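Ticket 161: Clearance and cable rules for the small arm bench
Project: Zabala
Component: bench practice, desktop arm
Status: Resolved, rule change merged
Priority: Normal

Reported problem

The bench rule set (Zallcombe rules, section 3) says that no object may be placed inside the keep-out zone of the arm while the servos are powered. The zone is defined as a circle around the base. Two operators read the rule differently last month. One measured from the base mount, the other from the nearest moving link. Both signed the pre-run sheet, and both were within the text as written.

A mug handling task makes the gap obvious. The object has to be inside the reach of the arm or there is no task. As written, the rule is either broken on every run or ignored.

Request: rewrite section 3 so it can be followed, and add a check for servo leads, which the current sheet does not cover.

Log entry 1

Reproduced with the arm extended and a mug set near the end segment. Servo power off. The base circle gives no useful answer in this pose. The part that matters is the gap between the object and the closest wire or bracket, and on this build the wire comes first. The three-color servo leads leave the end segment in an open loop that extends past the plastic.

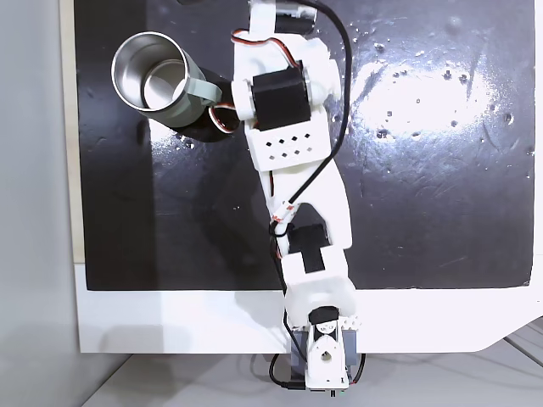 A mug handle is a worse case than a plain cylinder. It is a hook, and its direction changes each time the mug is put down. Clearance measured to the mug body is therefore wrong for any mug with a handle. The sheet should ask for handle direction as its own line.

Log entry 2

Checked the Plusarley template for wording. It treats leads as part of the moving envelope, including slack. Adopted that definition. Slack that can reach a handle counts as contact, even if the link itself is clear.

The template also has a line on liquids. Our sheet had none. Water droplets on the board are a stop condition under the new text: wipe the board, check the base and connectors, then restore power. Smudges and wipe marks are acceptable.

Log entry 3

Draft sent to Utudent for review. Two comments came back.

Comment A: "Keep-out zone" should not be used for an area where objects are expected. Changed to "work zone." The term "keep-out" now applies to hands only.

Comment B: Asked whether tying the leads down removes the need for the check. It does not. Ties hold the bundle where they are fitted and do nothing for the loop past the last tie. The check stays for all builds.

Resolution

Section 3 replaced with the following text.

3.1 The work zone is the area any link, bracket, servo or lead can reach, slack included.
3.2 Place and move objects by hand with servo power off.
3.3 Turn handles away from the leads before power is restored.
3.4 Do not power the arm with liquid on the board.
3.5 Move the wrist through its range by hand, power off, and watch the lead loop. If it catches, shorten the loop or move the object.
3.6 Record 3.2 to 3.5 on the pre-run sheet before each session and after any change of object.

The pre-run sheet goes from 13 lines to 14. The old distance line is removed, and handle direction and lead slack are added. Old copies are void from February.

Follow-up

Lead routing at the end segment is a hardware item and is out of scope for this ticket. Opened separately under Zabala, unassigned.

Closed 4:10 p.m.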